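The Grindwood Branch

1. Approach

Delali Akpalu had been chasing the same fault since December. The planner would bring the gripper down over the socket, the force controller would take over, and at some point in the descent the two would disagree about where the processor was. The log recorded the disagreement as a single line: POSE STALE, HOLDING.

She had inherited the planner from Mishra, which had bought it from Wornine along with 550 open tickets. Most of them concerned units of measure.

"Hold it there," said Manju Chaudhary, and Delali set a breakpoint. The arm stopped. On the monitor the wrist view stopped with it, one finger at the left side of the processor and the other against the lower right of the socket. Glare had washed out the upper right of the board.

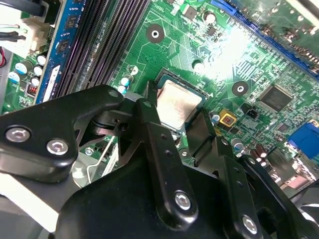 2. Contact

Manju read the estimator output aloud. The pose was 40 milliseconds old. The controller accepted anything under 50, a value set in a configuration file with the comment "ask Basari."

"Did anyone ask Basari?"

"Basari is a building," Delali said.

She opened the history. The comment dated from 2021-04-07 and had been committed to a branch called grindwood, never merged, on which the limit was 5. The author field was blank. The commit message said the arm had been right the first time and should be listened to.

Manju read it twice and asked for the diff. Beyond the limit it changed two lines. When vision and force disagreed, the branch discarded vision.

Delali merged it into a scratch build, ran the tests and cleared the breakpoint. The log advanced by one line.

CONTACT CONFIRMED. WAITING FOR OPERATOR.

Neither of them had written that message. She searched the source for the string while Manju kept a hand near the stop button, and the search returned no results.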